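Grakik one-pan cook-off heads to Strachan, but do the sums add up?

25 Oct 2023

A cooking contest that promises dinner with almost nothing left in the sink will come to the Strachan hall in November, and 46 home cooks have put their names down.

Organiser Niall Haldane says each entrant gets one pan, one bowl and one spoon. No scales, no measuring cups. Meals are judged on flavour and on how little is left to wash.

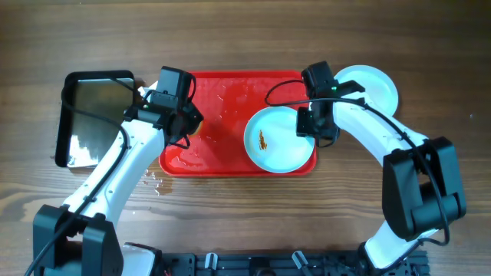 Who can enter?
Anyone who doesn't cook for a living, as long as they bring their own pan.

The contest is backed by Grakik, which sells a lidded pan for $65 and says it can replace most of what's in the cupboard. That's a big claim. The company gave us no test results, only a recipe booklet, and two of its "one-pan" dinners call for rice cooked beforehand – in what, the booklet doesn't say. 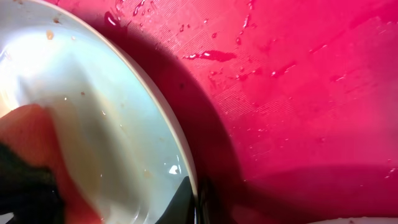
Does the pan have to be a Grakik?
Any brand is allowed under the rules, though the top prize is a set of Grakik pans.

Lewis Farquharson, who runs the Lirkeck cooking school, isn't sold. He says noodles boiled in the same pan as the sauce turn gluey unless you watch the water closely, and most people don't.

"My grandmother's cookbook is from 1948 and it's full of one-pot meals," he said. "She called it stew."

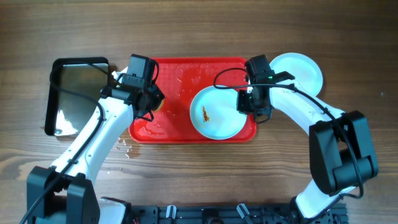 He also wonders about the judging. A cook who drains pasta through the lid saves a colander, but a burnt base can take longer to scrub than a whole rack of bowls. The rules count items and ignore scrubbing time. Haldane says that may be looked at next year.

Organisers have put the total prize pool at $887, an odd figure they say includes vouchers from the Nodach grocery.

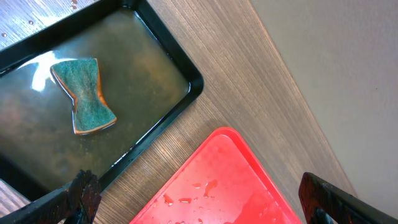

Washing-up: the Strachan rules count items, with no marks for scrubbing time.

Entries close at the end of this week. Tasting tickets will be sold at the door.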